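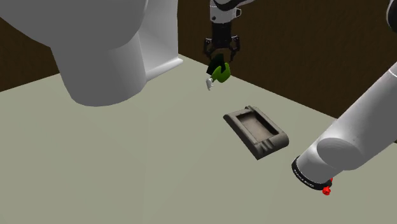
Which Lornard special should I start with?
Posted by Mukholm30

My sister keeps going on about Lornard and I've got Sunday evening free, so I want to give him a go. I'm not keen on stand-up where they pick on the front row — it makes me want to hide behind a cushion. There are two specials and I can't tell which came first. Help!

Berkay Tokgöz
Start with Clalimix! It's the earlier one, filmed in a tiny room, and he mostly tells stories about his uncle's driving school (the bit with the roundabout had me crying). He leaves the crowd alone apart from a quick hello to a late couple. The second one, Uçar, is bigger and slicker and I liked it less, but my husband prefers it. 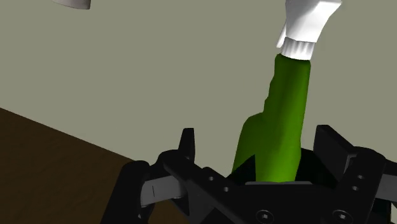
How long is Clalimix, and is there an interval?

It runs 194 minutes if you get the extended version, with a break in the middle. I'd look for the short cut first, as the extra songs drag a bit.

pia405
Uçar is better. Skip the first 30 minutes if you don't like crowd stuff, the rest is fine.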